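Sesell cat

The Sesell is a breed of domestic cat developed from shorthaired farm cats in the Mestmont district. It is medium in size, with a dense single coat and a broad, slightly flattened skull. Adult males weigh more than females and reach full size in their third year.

The breed was first described by Fitzgerald Kasprzak, who kept a colony of 36 cats at Grellmont and recorded coat color and litter size for each female. All registered lines descend from this colony. The studbook listed 628 living cats on August 2, 2022.

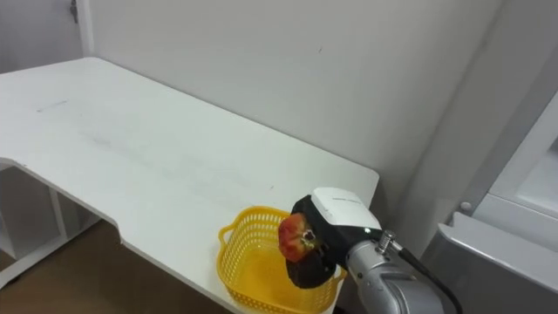
Coat colors accepted under the standard are blue, black and cream, with or without white. Tabby markings are allowed only on the legs and tail. The Okafor line, bred separately for over 20 years, carries a recessive gene for long hair and is registered in its own section.

Sesells are quiet and tolerate handling well, but many do not adapt easily to a second adult cat. Gum disease is the most common health problem. Breeding females are usually retired at age six.

See also: Domestic short-haired cat; Cat coat genetics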